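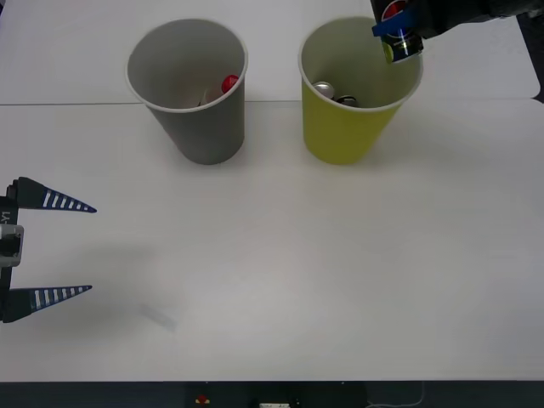
*Two-arm sorting cell: cans go to the yellow-green cup.*

# Trolleo two-arm sorting kit

Trolleo is a tabletop kit for groups that study how a learned policy sorts small items into containers. It consists of two arms with parallel-finger grippers, one fixed camera, a camera at the wrist, and the control software. Deltunstead builds and supports it. The method that ships with the kit was developed at the Cárdenas lab in Dinville.

## Method

The policy is trained on demonstrations only. No object models are supplied, and the cups are not fixed to the table. At each step the network reads the fixed view and the wrist view together and outputs a short run of joint targets for both arms. The wrist view is weighted more heavily once a target comes within reach.

The reference task has two containers, one for cans and one for small items such as caps. Cup positions are changed between episodes.

## Result

The shipped policy was trained on 400 demonstrations and tested on 17 cup layouts absent from the training set. Most failures occurred at release: the can touched the rim and tipped the cup. Grasp failures were less common and were mostly found with cans lying near the edge of the table.

Removing the wrist view left grasping almost unchanged but made release clearly worse - the fixed view alone does not resolve the height of the can over the rim.

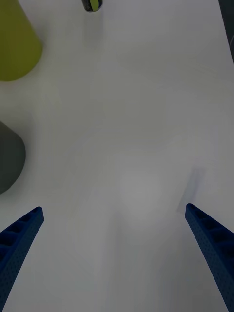 According to Cárdenas, the release errors are a matter of timing more than of vision, and a policy that waits two steps before opening the fingers should be tested before anyone adds a third camera. Deltunstead has added the delay as a setting. It is off by default.

## Supplied

- Arms with grippers: 2
- Fixed camera and mount
- Wrist camera, with cable
- Demonstration set and trained weights
- Training and replay scripts

Table and cups are not included. Any matte, light-colored surface is suitable; glossy tops should be covered.

Page revised 23 February 2023. Weights for the delayed-release policy are planned for May and will be sent to current users without charge.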